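Tunitz Household Sorting and Reuse Project
Interim progress report, second reporting period
Submitted to the Limow Fund

1. Status

The project is on schedule in four of its five work packages. Work package 3 (collection rounds in Hornunitz) started late and will need part of the next period to catch up. Spending is within the approved budget lines, and no transfer between lines is requested at this stage.

2. Work completed

Households in the trial area received the revised sorting guide and a set of collection bags in the first month of the period. The guide was cut from eight pages to two after the first round of feedback. The list of accepted plastics now comes first, followed by textiles, small metal items and glass. Batteries have been moved to a separate slip, as they go through the municipal service and are outside the scope of this grant.

A total of 1174 bags were collected in the period. Each bag was weighed on arrival at the Brzozowska Street depot and entered in the log with its route number. Names and house numbers are not recorded. Of the 40 streets in the trial area, 21 are now served by a regular round and the remainder use the drop-off point at the depot, open until 6 p.m.

Reusable rigid plastics, mainly food containers and trays, were the category with the largest sorting error in the first period. Residents put them in with film and wrapping, where they were crushed and could not be passed on for reuse. The revised guide treats them as a category of their own and asks for them to be rinsed and left unstacked.
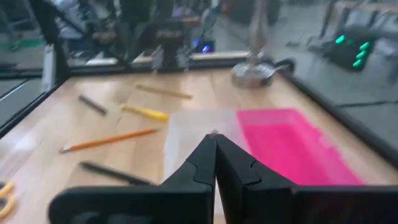 Figure 1. Clear plastic container and pink plastic tray on a wooden tabletop.

The error rate for this category has fallen since the change, but the figures for the two periods are not yet comparable. The first period included the holiday weeks in December, when the share of packaging is higher. A like-for-like comparison will be given in the final report.

3. Work package 3: Hornunitz rounds

The Hornunitz rounds began 10 weeks later than planned. Two causes account for the delay. The access permit for the lower part of the district was issued with a weight limit that the original vehicle exceeded when loaded, and a smaller vehicle had to be leased. The lease was then held up by an insurance question, now settled.

The smaller vehicle carries less per trip, so the rounds have been split into a morning and an afternoon run. Fuel use per bag is higher than budgeted – the difference is covered for now by savings on printing. If the weight limit remains in place, the unit cost for Hornunitz will stay above that for Tunitz for the rest of the grant.

4. Sorting and grading

Incoming items are graded A (reusable as received), B (reusable after cleaning or minor repair) or C (material recycling only). The grading sheet was revised once in the period. Cracked rims and missing lids now lead to grade C only where the item is meant to hold liquid. Trays with shallow rims are graded on flatness and surface wear alone.

Under the earlier sheet, two people grading the same batch often reached different results for items between A and B. A short written rule for each item type has replaced the general instruction. Repeat grading of sample batches will continue monthly until the results are stable, and the sheet will then be frozen so that later data can be compared.

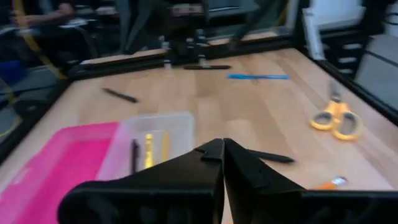
Hornunitz residents' representatives replied in writing that the grading rules matter less to them than the timing of the rounds, and asked that the afternoon run not begin before 3 p.m., when the school traffic on the lower road has cleared. They also asked for larger print on the collection slip. The print change has been made. The later start is being tested on one route, and its effect on depot closing time will be reviewed before it is extended.

5. Risks

The main open risk is storage. Grade B items are arriving faster than they can be cleaned, and the racking at Brzozowska Street is close to full. A second bay has been offered at a reduced rent, subject to a fire inspection. Should the inspection fail, intake of grade B textiles would be paused first, as they take up the most space per kilogram.

Resale prices for mixed textiles have dropped. The effect on project income is small – textiles are a minor line – but the forecast has been lowered accordingly.

6. Next period

Planned work covers the remaining streets in Tunitz, a second mailing of the sorting guide, and a full quarter of Hornunitz rounds on the new timetable. The updated budget table and the weighing log are attached as Annexes A and B. Approval is requested for extending the vehicle lease to the end of the grant.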